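Terkmont Handheld Gripper: Open Day Demonstration and Ordering Notes
October
By Rodica Dumitrescu

The Terkmont is a handheld gripper tool for recording manipulation tasks. A person holds it, does the job at a table, and the camera on the tool records the view over the fingers. The recordings are then used to train a robot arm that carries the same fingers. The tool is sold as a single unit or as a left and right pair, with finger mounts, a charging dock and the Ilteo recording software.

We showed the tool at the Wiltolport open day in October. Visitors could pick up a unit, try it for as long as they liked and look at the recordings afterward. The notes below answer what people asked us most.

What the demonstration covered

Each session ran 14 minutes. It started with how to hold the tool, which takes longer to explain than to do. The trigger sits under the index finger and closes both fingers together. There is no motor in the handheld version, so the grip force is whatever your hand puts into it. People who had used powered grippers tended to squeeze too hard at first and eased off by the second try.

After that, visitors moved on to short table tasks. We kept these simple: pick up, turn, put down, hand across to the other side. The view from the tool is very wide, and walls and door frames bend a good deal toward the rim. The software can flatten the picture for viewing, but the raw recording is left as it is - most of our customers want it that way for training. 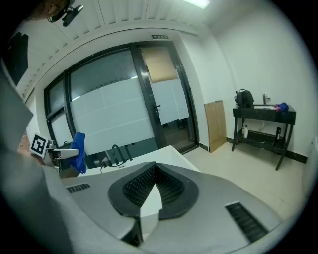 Wide view from the Terkmont over the finger mount, with the faucet on the table and the marker on its arm to the left.

Finger mounts

The standard mount is black and saddle-shaped, with textured inner faces that meet in a V. It suits handles, bottles and most round objects. For cloth and paper we recommend the flat mount, sold separately. Both attach with two screws, and the hex key is in the box. Check the screws after the first day of use, then once a month.

Markers

Square printed markers give the software a fixed reference in the room. One is enough for a small table. Place it where the tool can see it from the normal working position, and do not move it during a session. If it gets bumped, stop and start a new recording.

Setup and storage

The software installs on an ordinary laptop and needs 3 GB of free space, plus room for recordings. An hour of use fills a small drive faster than people expect, so we suggest copying files off at lunch and again at the end of the day. The tool keeps recording if the laptop connection drops.

Batteries are swapped from underneath. Keep the vents on the housing clear, and do not wrap the body in tape.

Ordering

Part number 3929 is the single unit. Pairs and spare mounts are quoted on request. Cârstea handles repairs and returns from the same building as our sales desk, and loan units can be arranged for schools and labs. Visits to the demonstration room are still possible by appointment in the afternoon.

3 comments

benchtop97
Tried this at the open day. Lighter than I thought it would be. Does the flat mount fit the older body, or only this one?

Rodica Dumitrescu
Only this one. The screw spacing changed. Cârstea can fit an adapter plate if you send the old body in.

M. in the lab
We have had a pair since spring. The grip texture picks up dust and needs a brush every few days, otherwise no complaints. Would like a longer cable for the dock.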